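Home | News | Opinion | Letters | Notices | Contact

Who picks up the kids? Sign-out rules are getting silly

By Xuelian Wei
12 September 2003

Third newsletter this term about the pick-up list. Third. I read them all, I have two at Cingate Primary and one starting kinder, and I still couldn't tell you who is allowed to walk my son to the gate.

The rule as it stands. Every family fills in a form, up to 3 names, signed by a parent. Anyone not on the form has to be phoned through before 2. Photo ID at the office. Fine on paper. Then in July my sister drove an hour to help out, she was on the form, and was turned away because the form had been "renewed" over the holidays and mine was still in a tray.

I'm not against checking. Let me say that before the letters come in. A school has 226 kids and a lot of grown-ups at the fence at the end of the day, and some of those families have court orders and very good reasons to be careful. The teacher on the gate can't know every face. I'd rather be held up than have my boy go off with the wrong person.

But three names? My neighbour has shared custody, two sets of grandparents and a shift job. She has used up her names before she gets to the people who really do the driving.

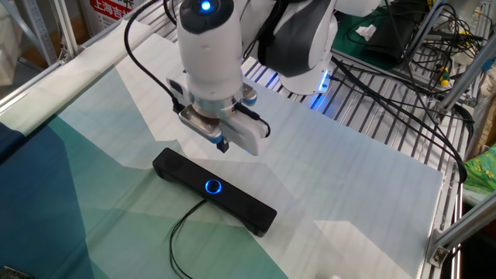

Robotic arm over a work table, gripper open above a black speaker bar.

And the swipe cards. Testier over the river has gone that way, and I hear Kumarasinghe College is keen too. Card on a lanyard, beep, off you go. I don't see what it proves. A card says you have a card. Mine would be in the wash by the second week. The money would be better spent on a second person at the office between 3 and half past, somebody with a phone and the current list in front of them.

The other thing is the kids. No one has asked them. My eldest is ten and knows exactly who is safe and who isnt, she could tell you in a second. Trunine, where my niece goes, has a family password. Child knows it, adult knows it, no password and the child goes back inside. Costs nothing. Teaches them they're allowed to say no to a grown-up, and I think thats worth more than any form.

So. More names on the list. One renewal date, at the start of the year, with a reminder sent home. A password for those who want it. And if a form has lapsed, ring the parent before sending an aunt back to her car.

Parent meeting is next week in the library. Last time 7 of us turned up. You can't grumble at the gate and then stay home, me included, I missed the one before.

Last updated: 12 days ago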